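# Stestia two-finger gripper and wrist camera: notes after two months

We bought the Stestia gripper in October to replace a Moseo parallel gripper that had worn through its second set of pads. It came with the wrist camera kit and the small controller box, and the three together cost a little over $2000. I have used it for small-parts handling since then, mainly keys, tags, rings and short cables. I paid for it out of our normal parts budget and have no tie to the company.

## Setup

Mounting took one afternoon. The adapter plate fits the arm with no drilling, and the screws that come in the bag are the right length. The Moseo needed longer ones that we had to order separately.

The controller is fine. It has a web page for setting force and speed, and you can save up to 6 presets. I wish the presets could be named. Right now they are numbers, and I keep a sticky note on the monitor to remember which is which. The manual is short and skips the part where you have to zero the fingers after every firmware update. Skip that step and the gripper will think it is open when it is half closed.

Calibrating the camera took three tries. The first two were my mistake, as I had the board too close.

## Gripping

The fingers are the reason to buy this one. They are long and narrow at the tips, so they can get into places where the Moseo would bump something first. They handle flat objects well if you come in from the side. Coming from above, a key lying on a table is still hard, and I would not count on it.

The job I care most about is sorting keys on a ring. The holes are close together, split rings swing when touched, and a key tends to turn just as the fingers close. At low force the Stestia lets a key turn in its grip. At medium force it holds. High force marks soft plastic tags, so I leave that preset alone.

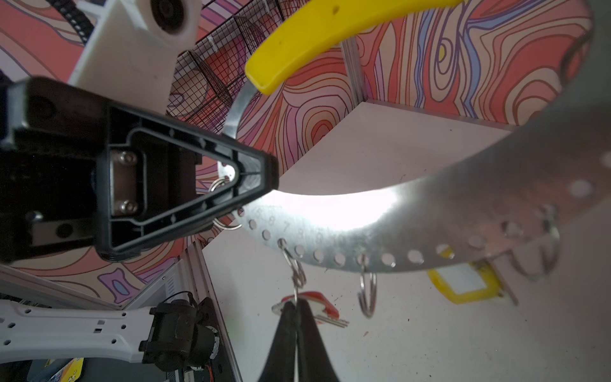 Huanca wrote in after reading a draft of these notes and disagreed with me on force. The view there is that medium is too much for daily use on keys, and that a low setting with softer pads does the same job and lets the pads last longer. Huanca also asked whether I had tried closing in two stages, a light touch first and then the full grip after a short wait for the swinging to stop.

I had not, so I tried it. The two-stage close is better. It adds a little time to each pick, but I get fewer keys turned sideways, and I now use it for anything that hangs. On the pads I am not convinced yet. The softer ones grip well but pick up dust, and I have to wipe them down before each session.

## Camera

The wrist camera gives a close view of the fingertips, and for this kind of work I would not want to go without it. Its weak point is bright metal. Anything shiny under our ceiling lights can throw a white glare, and stamped numbers get hard to read when the glare lands on them. Lowering the exposure helps with the metal and makes the black fingers harder to see. Moving one lamp did more for me than any setting.

Parts very close to the lens go blurry. I also run a fixed Brolby camera on a stand and switch to it for the approach, then go back to the wrist view for the last bit.

The cable could use one more clip. Mine came with two, and I added a zip tie near the elbow to stop it from rubbing.

## Compared with the Moseo

- Grip on small parts: Stestia, clearly
- Grip on boxes and bottles: Moseo, which has wider pads
- Noise: the same
- Software: Moseo, mostly for the named presets
- Spare parts: Stestia sells pads in packs of 3, an odd number for a gripper with 2 fingers

## Would I buy it again

For keys, tags and other small hanging parts, yes. If you mostly move boxes, keep what you have. I have a set of the softer pads on now and plan to leave them there until they wear out, then put the standard ones back and compare.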